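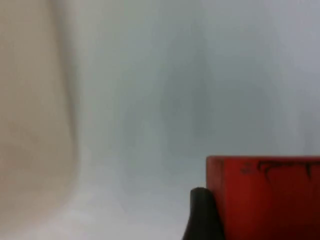
How long should a wedding toast be? Two minutes if you're nervous, four if you're good, and please sit down before seven.

I've been to a lot of weddings lately (I'm at that age, my fridge is all magnets and save-the-dates) and I have opinions about toasts now. So here's a thread.

The one that started it was my cousin's, at Laltudum, which is a gorgeous old place up on the hill outside Devar. 100 guests, long tables, string lights, all of it. Four toasts were planned. We got nine!

What happened is the DJ said "anybody else want to say something?" and left the microphone on a table. Never leave the microphone on a table. An uncle will find it.

First thing, then. Pick your speakers early and tell them they're speaking. I mean really tell them, with words, a couple of months ahead. My friend found out she was giving a toast from the printed program. She was holding a crab cake at the time.

Three or four speakers is plenty. A parent or two, the maid of honor, the best man, and then the couple can say thank you if they feel like it. If somebody is hurt at being left out, the rehearsal dinner is a lovely spot for them. Smaller room, softer crowd, and people have had less cake.

Next – when. I used to think toasts went after dinner because that's where my parents had them. I've changed my mind. Do one right when people sit down and the rest between courses. Your speakers get to enjoy their food and the room never has to sit still for half an hour.

But talk to your caterer first!! Ours at my sister's wedding was a small outfit called Lindqvist, and they asked for the toast times before they asked about the menu. If the best man runs long, the fish just sits back there getting sad.

If you're the one giving the toast, write it down. On paper. I've seen two people scroll for their speech on a phone while a text from their mom slid down over the top of it.

Read it out loud at home and time it. It'll run longer on the day, with the laughing and the "can you hear me in the back." Mine was three minutes in my kitchen and almost five at the reception, and I was talking FAST.

One story. Pick one. You have 14 good ones, I know, and I'd love to hear them at brunch. The best toast I ever heard was a dad talking about teaching his daughter to drive in a grocery store parking lot, and that was the whole thing, and the table next to us was a mess.

No exes. No bachelorette party. Nothing that needs "you had to be there" in front of it, and go easy on the college nicknames. Grandma doesn't know what Shots McGee means and now she's asking me.

Say something to the other one too! So many toasts are all about the bride, and then the groom gets one line at the end like "and Mike, you seem great." Mike is sitting right there. Find out one nice thing about Mike.

Sound, quickly. If the venue's speakers are bad, rent some. We got ours from a place called Zovari and they threw in a second mic, which saved us when the first one died halfway through my brother-in-law. Put a person in charge of it, too. That person hands it over and takes it back.

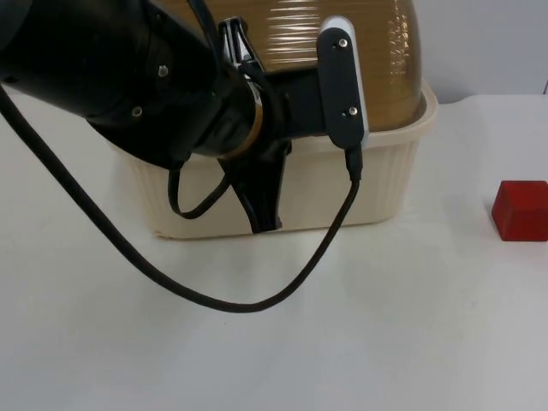 Hendrik Geerts replied to that last one that he thinks open-mic toasts are the best part of any wedding, and that his great-aunt got up without being asked at his and people still quote her.

Okay Hendrik, fair, and I'd like to meet this aunt. If you want the open mic, put it late, after the first dances, when folks can drift off to the bar or go outside if they need to. Just don't do it before the entrees.

A few of you asked about paying a speechwriter. I saw one quote for $2000 and had to lie down. If you're stuck, call a friend, tell them out loud why you love this person, and have them write down what you say. It'll sound like you, and it costs you a coffee.

Drinks: one before, if you must. The rest are waiting for you after.

And the ending. Tell people to raise their glasses! You'd be amazed how many toasts just sort of wander off, and we're all sitting there with our arms half up. Names, glass, sip, sit.

I'm giving another one in October, and yes, I have started it, and yes, it's currently eleven minutes long. Send help.

Comments

Ulla Kettunen
We had the couple's thank-you go first, before anyone else. It calmed the whole room down. My dad was shaking before his and I think it helped him to see us up there first.

peachcobbler_amy
The crab cake!!! This was me, except it was the ceremony reading

Hendrik Geerts
The aunt is available for bookings.

Ulla Kettunen
Also, does anyone print the speeches and keep them? I wish we had. I can only remember bits of my sister's now.

marnie in the garden
Yes, we collected all of ours in an envelope at the end of the night. My husband's best man wrote his on the back of a parking receipt and it's still my favorite one.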